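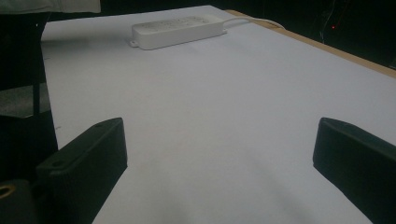
Kergate to Supply UV Exposure Monitors for Outdoor Workers

Kergate will begin supplying a wearable ultraviolet monitor to outdoor employers in May, following a workplace study of sun exposure among road, roofing and grounds crews. The device, named Celance, clips to a collar or hard hat and records cumulative UV dose at two-minute intervals.

The study was carried out with the occupational health practice Firnaretti and enrolled 1,000 workers at 23 sites. Each participant wore a monitor for 20 shifts. Readings were compared with the UV index forecast for the same hours.

Forecast values were a poor guide to individual dose. Workers on light-colored roofing received higher readings than ground crews at the same site, and exposure before 10 a.m. made up a larger share of the daily total than site managers had expected.

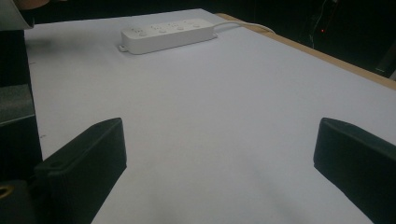 Dose also varied with task. Crews who rotated between shaded and open work had lower totals than crews assigned to one position for the full shift — a difference that held on overcast days.

"Employers usually plan shade and breaks by the clock," said Akosua Ametepe, head of exposure research at Kergate. "The dose data supports planning by task and surface as well."

Zuweira Ofori, occupational physician at Firnaretti, said the monitor does not replace sunscreen, long sleeves or regular skin checks.

Celance stores readings on the device and transfers them at the end of a shift. Individual records are visible only to the wearer. Employers receive site totals.

Orders from employers will be handled by Sánchez, the distributor for the product.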